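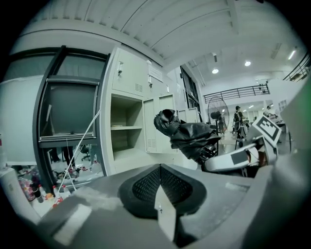 Okay, summer storage, because I go back and forth on this every year and my closet is tiny. I have two down jackets, a Skorker winter sleeping bag and a pile of wool base layers, and they all have to live somewhere until it gets cold again. My habit has been to roll everything up tight in glossy black plastic, all creases and one fat crumpled lump at the end, and shove it on a shelf. It keeps the dust off and I've never had a moth. But my sister says I'm killing the down, and the sleeping bag did come out kind of flat last September. So is plastic really that bad? What does everybody else do?

wouter_p, Jul 9, 2025

### Re: Down and wool over the summer

Your sister's right, sorry! Down hates being squashed for months. The plastic by itself isn't the crime, it's the rolling tight part. I hang my bag full length on a wide hanger in the hall closet with an old cotton duvet cover over it (buttons at the bottom, so it doesn't slide off). It looks like a ghost and my kid hates it.

Wool is another story. I wash it, let it dry for two whole days, then it goes in a bin with a lid that shuts properly. I lost a really nice Dritura sweater to moths once and I'm still mad.

marloes.s

### Re: Down and wool over the summer

Going to disagree a little with Marloes. I've kept a bag stuffed in its sack for 14 years and it still keeps me warm. Is it as puffy as new? No. But I don't sleep out in January anymore either, so who cares.

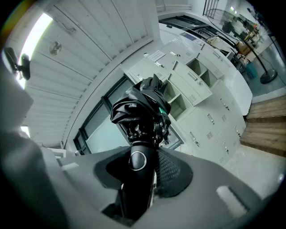 What ruins gear in my experience is damp. We have a cabin up at Urness and one year I put everything away after a rainy trip, felt dry to me, and by fall the whole lot smelled like a wet dog. Two trips through the dryer with tennis balls and it was still there. If you use plastic at all, leave the end open. Or wait a week before you close it up – that's my rule now, even when my wife wants the chairs back.

tapio_k

### Re: Down and wool over the summer

@tapio_k 14 years in a stuff sack, I feel faint.

@wouter_p if closet space is the problem, have you looked at renting a locker? I did that for 7 months when I lived in a studio. You want one that's tall enough to leave the bag loose, and go see it first. Mine had vent slots in the door and I thought that was great until I remembered moths also like an open door. Cedar did nothing for me, by the way. Sticky traps did, or at least they told me I had a problem.
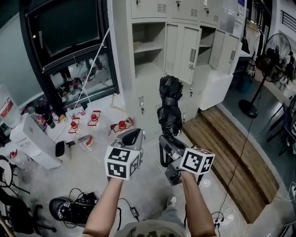 ### Re: Down and wool over the summer

Thanks all. A locker is more than I want to pay, but I measured the back of the bedroom door and the sleeping bag just fits on a hanger, so that's happening tonight. The jackets are going in a big loose cotton sack under the bed.

@marloes.s do you wash the wool with regular detergent? I've been using the Skála wool wash and it's getting expensive.

@tapio_k I'm with you on the damp. Not so sure about the stuff sack!

wouter_p

### Re: Down and wool over the summer

Baby shampoo, a tiny squirt, cool water. Don't wring it.

marloes.s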